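Prinar Kitchenware Support
Ticket 220-97: Steamer basket, yellow bands, marks on liner
Status: Reopened by customer
Product: Fullow round steamer, wood slats

Customer, first message

I bought this steamer through your Planudness outlet in September. The listing says the slats are "tight fitted" and the liner "wipes clean." I have doubts about both. There are small dark specks on the bottom that I can't get rid of, and I can see the lines between the slats all the way around. Photos attached, on the counter with my white tray.
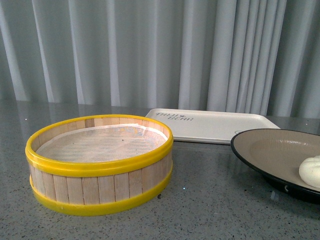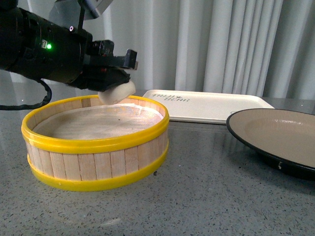

Attachments 1 and 2: steamer with lid off, white tray behind it. Specks on the bottom in both.

Support, reply 1

Thank you for contacting Prinar. Lines between the slats are normal in this style of basket. The wood swells when it is steamed and the lines become less noticeable. For the specks, please rinse the basket and the liner in warm water and let them air dry overnight.

Customer

I rinsed it. I rinsed it before I wrote to you, too. The specks are in the same spots, including the dark dot left of the middle. If it were flour or crumbs it would have moved by now. As for the wood swelling, I have steamed in it 7 times and I see no difference. Is there a measurement for how wide a gap is too wide, or do you just tell everyone it's normal?

Support, reply 2

We do not publish a gap measurement. Please try the following:
1. Take the liner out and check the wood under it.
2. Soak the liner in white vinegar and water for 8 minutes.
3. Fill the empty basket with water over the sink and note where it drips.

Customer

1. Wood under the liner is clean, no specks.
2. Soaked it. Two of the smaller specks got lighter, maybe. The dark dot did not change.
3. It drips at the bottom, where a steamer is supposed to be open, so I don't know what this test was meant to prove. Nothing came through the sides. I'll give you that one.

Both yellow bands are tight and don't turn by hand, in case that's your next question.

Support, reply 3

Thank you for testing. Since nothing leaks at the sides, we consider the slats within normal range. The specks appear to be in the liner itself. We can send a replacement liner from our Bashir warehouse at no charge. We are closing this ticket as resolved.

Customer

Please don't mark it resolved when nothing has arrived. Send the liner and I'll steam a batch of buns on it. I'd also like the "wipes clean" line looked at, because vinegar isn't wiping.

Ticket reopened. Liner request entered. Slat question closed. Listing text passed to the product page team, no reply yet.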